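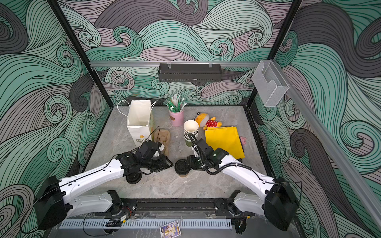 Unit 4: Gathering Demonstrations for a Two-Arm Cell

Course handout, revised 23/09/2025
Prepared by Visitación Garrido

Read this before your first booked slot. It covers what a demonstration is for our purposes, how to lay out the floor, how to record, and what to write down. Training the policy is Unit 5 and isn't dealt with here.

4.1 What we are collecting

An episode is one complete attempt at a task, from the start pose to the release, driven by a person. Each episode stores the joint positions of both arms, the gripper openings, the camera streams and a one-line task instruction. The learner sees only what is in the file. If you looked round the side of the cell to find a handle, the policy will not have that view, and it will be asked to copy a movement it has no way of explaining.

The course set is called Peixoto. It holds 3,944 episodes from earlier groups, of which 356 use the takeaway items: the white paper bag, the lidded cup, the nested stack, the wrapped straws in their pink holder and the plush toy. Your group adds to that smaller part.

4.2 Laying out the floor

Start from the layout card for your slot, then move things. The card gives you which items are out and which of them is the target. It does not give positions. Earlier groups put the bag in the same spot every time, and the policy trained on their data reached for that spot whether or not the bag was there.

Change these between episodes:
the position of the bag, and which way it faces
how the toy is lying
the distance between the straw holder and the stack
which items overlap, including the flat yellow one

Leave these alone:
the printed wave walls and the marbled floor surface
the rails and the clear holder on the side wall
the camera mounts

A crowded floor is fine. The straws fan out and will catch a sleeve or a cable if you place the holder carelessly, so put it down last.

4.3 Driving the arms

Both arms sit on the front rail and can reach the middle of the floor, so they can also reach each other. Before you begin, decide which arm does the work and where the other one waits. Write it on the log sheet. A waiting arm should be still — small idle movements are recorded along with everything else and the learner treats them as part of the task.

For the bag, come in from over the top with the jaws open and line them up with a handle before you close. The rope handles are thin and they shift when touched. If you miss, open fully, lift, and try again within the same episode. Keep up to two such recoveries. A third miss means you stop, mark the episode as failed and reset.

Do not squeeze paper items harder than you need to. A crushed rim changes how the next grasp looks.
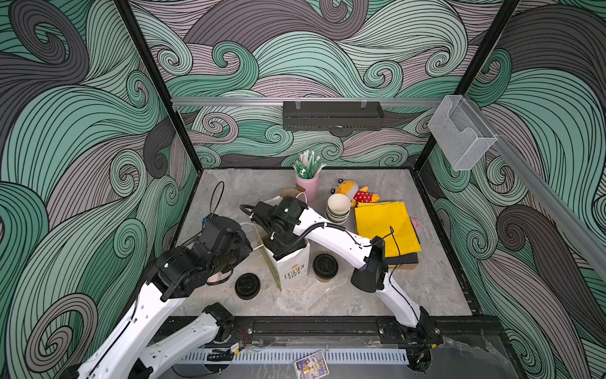
4.4 Working over the bag

With one gripper down at the top of the bag, the camera's view of the handles is partly blocked by the wrist. This is the hardest moment in the task to label. Mark the grasp at the point where the jaws stop closing, using the gripper trace, and check the video afterwards. Two people marking the same episode should agree to within 11 video frames. If you don't, look at it together and keep the earlier mark.

Loose black lids on the floor are not targets unless the card says so. Don't clear them away during an episode. If an arm knocks one, carry on and note it.

4.5 Log sheet

One line per episode:
episode number
instruction, copied word for word from the card
working arm (left or right)
result (done, done with recovery, failed)
remarks

Failed episodes are kept. They go to the Sokham folder and are used in Unit 7, where we train a simple success detector. Do not delete them to make your numbers look better.

4.6 What to hand in

Each group hands in 60 episodes with result "done" or "done with recovery", plus all failures from the same slots. Upload through Lesov and wait for the checksum message before you log out. The booking calendar for the April resit uses the same cell and the same cards.

Questions for the seminar

Why might a set with no recoveries at all train a worse policy than one with a few?

Your group always used the right arm for the bag. What would you expect when the bag is placed far to the left?

Reading: the Kidico operator notes, sections on homing and emergency stop. Bring them to your slot.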